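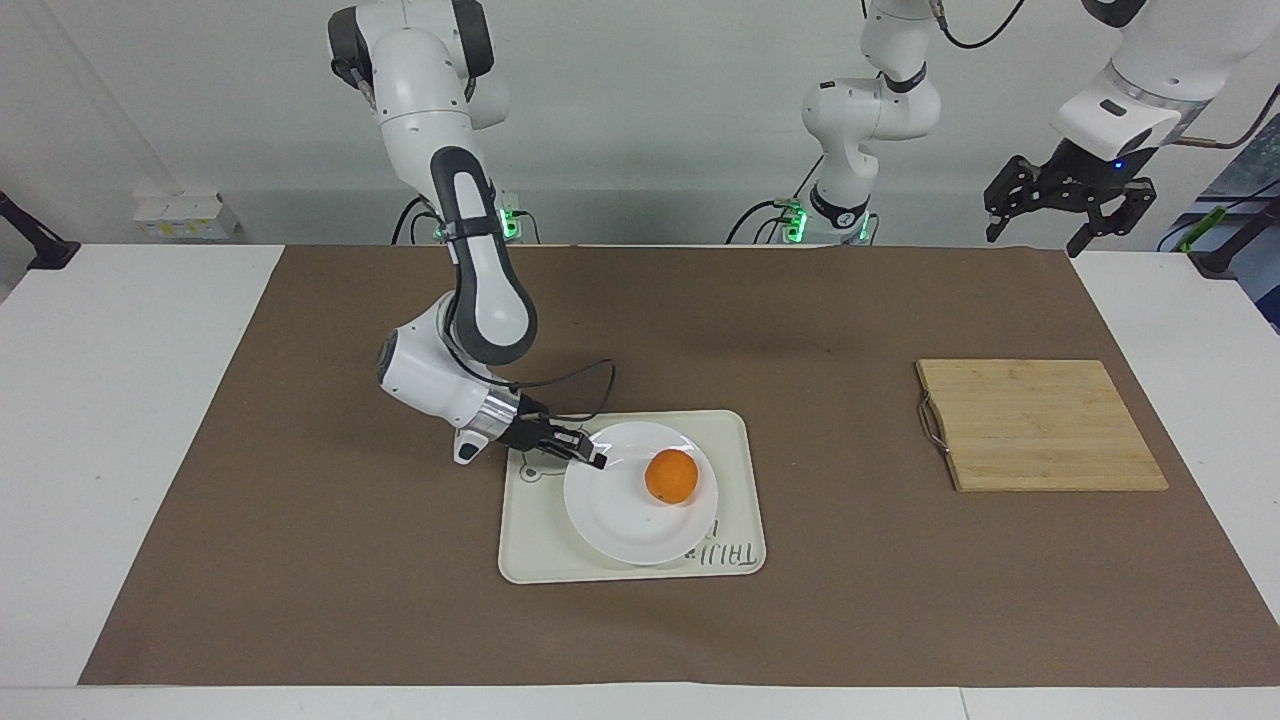
Gray scratches all over my secondhand white plates, can they be saved?

Posted by Mélanie Petrenko in Kitchen & Table

Hi all! I am so excited about this find and also a little worried I've been silly. There's a church hall sale in Hamow every May and this year I came home with a whole crate of white Sollik dinner plates, the older kind with the slightly raised rim. I have wanted these for years. My aunt had them when I was growing up and every birthday cake of my childhood was eaten off one.

The trouble is the gray marks. They're thin pencil-like lines, mostly in the middle where you'd cut your food, and on a few plates there are so many that the whole center looks dirty. I've run them through the dishwasher twice on the hottest setting and soaked the worst ones overnight in dish soap. No change at all. When I run a fingernail across the lines I can't feel anything, except on two plates where it does catch slightly.

The seller told me to use bleach. My neighbor told me never to use bleach. My sister told me to hang them on the wall and buy new ones, which, no!

A few of them also have a web of very fine brown lines under the shine, like an old teacup. Is that the same thing or something else? And are those ones okay to eat from?

I'd love to have them ready for a big family brunch (14 of us, my first time hosting the whole crowd) so any tips at all are welcome. I'm happy to scrub, I've got music and strong arms.

Harriet Sorensen

Oh, lucky you, what a great find! And the news is mostly good. If your fingernail glides right over the lines, they are very likely metal marks and not scratches. The glaze on a plate is harder than a lot of cutlery, so the knife leaves a tiny bit of itself behind, like a pencil on paper. Dish soap won't shift it and neither will the dishwasher, but a mild abrasive usually does.

What I do:

Make a paste of baking soda and a little water, thick enough to stay put. Rub it over the marks with a damp soft cloth, small circles, and give it a proper minute or two per plate. Rinse and look at it near a window. The light lines often go on the first round.

For the stubborn ones, use a cream cleanser or one of the powdered cleansers that lists oxalic acid on the label. Wet the plate, make a paste, rub gently, leave it on only as long as the package says. Wear gloves, keep a window open, and never mix it with bleach or any other cleaner. Then rinse really well and wash with ordinary dish soap before anybody eats off it.

Please don't reach for steel wool, because it is metal and you'll just be drawing new lines! The rough green pads can dull the shine too. And if you have any plates with a gold or silver edge or a painted pattern, stay well away from the decoration and try a spot on the back first.

The two where your nail catches probably have true scratches in the glaze. Cleaning will lighten them, since there's dirt and metal sitting in the groove, but the groove stays.

The brown web is a different thing. It's called crazing, tiny cracks in the glaze itself, and the brown is tea or gravy or who knows what that has worked its way in over the years. I wouldn't serve food on those. They make lovely saucers for houseplants, though, and I have one under every fern I own. I'd also be careful with any plate whose age you can't pin down, because some old glazes contain lead. A lab test is the surest way to find out; the swab kits from the hardware store can miss things.

I restored a stack of about the same vintage with my daughter one rainy afternoon and we had the best time. There is something so satisfying about watching a plate go white again under your hand. Do show us when they're done!

strombergdad

Bleach does nothing for metal marks, tried it. Baking soda worked on mine but it took forever. There's a paste called Rirketti at the Strömberg hardware store that I like a lot better, I paid 500 for the big tin back when I was living over there (their money, not dollars) and I'm still on the same tin. Did 60 plates for our rowing club with it and hardly made a dent.

Also check your knives!! If they're cheap and soft the marks will come right back. We switched to a better set and it was night and day.

Mélanie Petrenko

Harriet, you genius!! I just did four of them with the baking soda and three look brand new. I yelled so loudly the dog left the kitchen. The fourth still has a dark patch so that one's getting the powder tomorrow, gloves and all.

The crazed ones are out of the crate and waiting for ferns. I'm going to look into a lab test for the rest before the brunch and borrow my sister's plates if the results don't come back in time (she'll be unbearable about it).

One more thing if anyone's still reading: how do you stack them so they don't scuff each other? I have a shelf that's just the right depth but nothing to put between them.

Harriet Sorensen

Three out of four on the first go, hooray! For stacking, paper towels or coffee filters between the plates work beautifully. You can get a pack of 200 filters for very little and they're nearly the right size for the center of a dinner plate. Felt rounds are prettier if you like to sew. Keep the stacks short, and lift a plate off the top instead of sliding it, as the unglazed ring on the bottom is what does most of the scuffing.

Have a wonderful brunch!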